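Grasp confirmation without a force sensor

Mon 12 December

The slip detector I described in September had one bad habit. It fired whenever the gripper closed on something thin and stiff, because the motor current rose so fast that the filter read the edge as a rebound. Booker Achterberg, who maintains the driver for our Berkholm arm, asked why I was filtering current at all when the wrist camera was already running. Fair question. I have spent the evenings since then moving the check over to vision, and most of it now works.

The camera publishes at 30 Hz. The gripper state comes in at 100 Hz. My first version used whatever frame was newest when the close command finished, so the classifier sometimes got a frame from before the fingers had stopped moving. The fix was dull: buffer both streams, wait for the finger velocity to stay under threshold for 100 ms, then take the first frame stamped after that window. False negatives dropped enough that I stopped logging them by hand.

The check has two stages. The first masks the fingers using a rendered model at the current joint position. The second looks at the region between the tips and asks whether whatever is there moves with the gripper over the next 20 frames. Background moves, the held object stays put in image coordinates. No object model is needed, only optical flow and a vote.

Masking gave me the most trouble. The fingers are black and glossy, and bright highlights on their edges drift as the wrist turns. Flow vectors on a highlight are meaningless. I dilate the mask by a few pixels and throw out anything saturated, which also handles glare on shiny objects. Losing a little of the object's area costs less than one confident wrong vector.

Pale plastic is the other hard case. A smooth surface has almost no texture, so the tracker finds corners everywhere except on the part it should be watching. For those I fall back to tracking the outline. It is slower, and it gets confused when the background is also white.

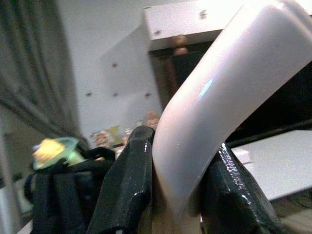 Wrist view: curved off-white piece between the fingers, mostly white background behind it.

On views like this I weight the darker edge of the band and any stretch of outline that crosses a dark area. The shelf side contributes very little. I tried local contrast normalization first and it mostly amplified sensor grain.

The node is in the Dodaveck repo under the grasp_check branch. Parameters are in one YAML file, and the only one worth touching is flow_vote_min. Set it too low and a stationary wrist passes everything, so the node now refuses to vote until the arm has moved a minimum distance — the planner adds a short lift after each close to guarantee that.

Still open: the outline fallback has no timeout, and it can stall the behavior tree if the contour splits in two. I also need to replay the older Zadedcombe bags, which were recorded with a different camera mount and will need their own extrinsics before the finger mask lines up.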